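Notes for the knitwear care evening, Clamholm library, 17 Dec 2025

**Opening (take your time, let people find a seat)**

Good evening, everybody, and thank you for coming out on such a cold night. I've been mending and washing other people's sweaters for 13 years now, and I still get a little thrill when somebody hands me a bag of woolens and says, "Is there any hope?" There very often is!

*Hold up the gray cardigan. Pass it along the rows.*

**Washing**

- Most of us wash knits far too often. Air them overnight by an open window first, and you may find that's all they wanted.
- When you do wash, use cool water and a small squirt of wool soap, and let it sit for 12 minutes. No rubbing, please – rubbing is how my lovely Kestel pullover became a tea cozy.
- Lift it out with both hands under it, like a sleepy cat, then roll it in a towel and press.

*Ask who has shrunk something. Wait for the hands, tell the Gralham wedding story if there's time (keep it short this time).*

**Drying and storing**

Dry flat, always, and turn it once. Hangers are wonderful for shirts and dreadful for sweaters, because all that weight pulls on the shoulders. Fold yours and put them on a shelf, heavy ones at the bottom, and come May give everything a good wash before it goes away for the summer. Moths like a dirty collar very much indeed.

**Ribbing**

Slow down here, people always write this part down. Ribbing stretches and springs back, and it gets tired at the cuffs first. A little steam, held above the fabric and never pressed on it, will often wake it up again.

*Questions, then tea. Last slide stays up.* 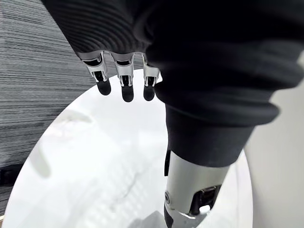 Last slide: black knit, ribbing up close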